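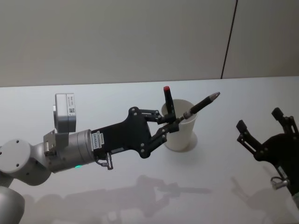
Spent most of March getting the pens at work under control, so this is a thread about pens. We share one big white table and everything that writes used to end up lying on it. I had meant to buy a desk organizer. What we use is a white paper cup. In the photo the marker with the red cap end is standing up in it, and the black pen with the silver tip is just in front.

Background: the old system was a drawer. It had pens, markers, dead batteries, a roll of stamps from two postage rates ago and a key to something. You opened it, took the first pen, and it didn't write. Then you put it back. Everybody did this, me included.

So step one was emptying the drawer onto a sheet of newspaper and testing every single one. Scribble on scrap, three or four loops. If it skips, warm it in your hand and try again. If it still skips it goes in the bin.

I kept 12. The rest went. I was surprised how easy that was once they were out of the drawer.

Rule for markers: pull the cap and look at the tip before you write. If it has gone fuzzy or split, it will make a thick gray line and you will be annoyed every time. Out.

Why a paper cup. The Surnodura branch of the office supply place had a mesh organizer with six compartments for 20 dollars. I stood there with it in my hand and thought about what would be in the compartments after a month. Paper clips and receipts. I put it back.

We already had the cups. They come in a carton of 1000 from Zostex and we will be drinking out of that carton until I retire. Using one for pens isn't going to make a dent.

Good points of a paper cup: it's narrow, so it fills up fast and you can't hoard. It's light, so you can slide it across to the person who needs it. When it gets ink on the inside you throw it out and take another.

Bad points: it's light, so it falls over. A full-size marker is a lot taller than the cup and most of the weight is up high. One marker is fine. Put a few in, all leaning the same way, and it goes.

Fixes I tried for the tipping. Coins in the bottom: works, but people take the coins. Dried beans: works, but when it does get knocked over you have beans everywhere. Two cups nested: doesn't help with tipping, but the wall is stiffer, so I do that when we have big markers in it.

What I settled on is a big steel washer from Ó Conaill, the hardware store by the ferry stop in Gromirport. Drop it in flat. It has to be smaller than the base or it sits crooked. Take a cup to the store with you and try it there. They didn't mind.

Someone is going to ask about caps up or caps down so let me do that now.

Markers: I've gone back and forth. Cap down keeps the ink at the tip, and you get a darker line. Cap up means you can see the color. For the thin ones we use for labels I go by color and don't worry about the ink. For a whiteboard marker I lay it flat, and that one doesn't live in the cup at all.

Ballpoints: tip down or tip up, they don't care much. I put them tip down because I have stabbed my finger reaching in without looking.

Gel pens: tip down. They stop writing if they stand on their heads for a few weeks.
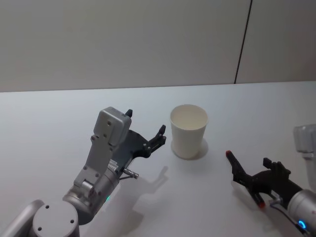

The cup with nothing in it. White cup, white table, gray shadow.

That one is worth a post of its own. Every so often take everything out and look at the bottom. I find eraser crumbs, a staple, sometimes a pen cap with no pen. A mug on a shelf never gets this treatment. With a paper cup you tip it over the bin and you're done.

It's also how you find out what people use. Take everything out in the morning, leave it next to the cup, and at 4 pm see what has been put in. At our table it was one black pen and one black marker. The other pens hadn't moved.

So I cut it down again. The cup gets a pen and a marker for day-to-day use and the spares are in an envelope in the drawer with "writes" on the front. When one runs out, somebody goes to the envelope. It's been fine.

On running out: a pen company will tell you on the packet how far a ballpoint goes. Ours said 3000 meters. I have never seen one get there. They get lost first, or someone lends them to a delivery driver. The cup has helped with this more than I expected – when there is one pen and it isn't there, you notice right away and go ask.

Placement. We had it in the corner to begin with, out of the way, and the pens drifted right back onto the table. Moved it to where everyone can reach it without standing up and that mostly stopped. It's in the way a little. I think it has to be.

Keep it away from the cup you're drinking from. Same carton, same white cup. I have put a marker in my coffee. I now draw a line around the rim of the pen one, and you have to redo it every time you start a fresh cup – I forgot for a week and did it again with tea.

Things that aren't allowed in the cup, for the record: scissors, the box cutter, thermometers, chopsticks, anything with a blade. Scissors tip it over even with the washer. They hang on a nail by the door.

Pencils are a separate question and I don't have an answer. They're fine in the cup point up, but the points break when you drop them in the other way. We have very few, so they're in the envelope with the spares for now.

Next up is the tape. We have four kinds and no dispenser that fits any of them. If you've solved that with something that was already lying around the office, reply here and I'll try it.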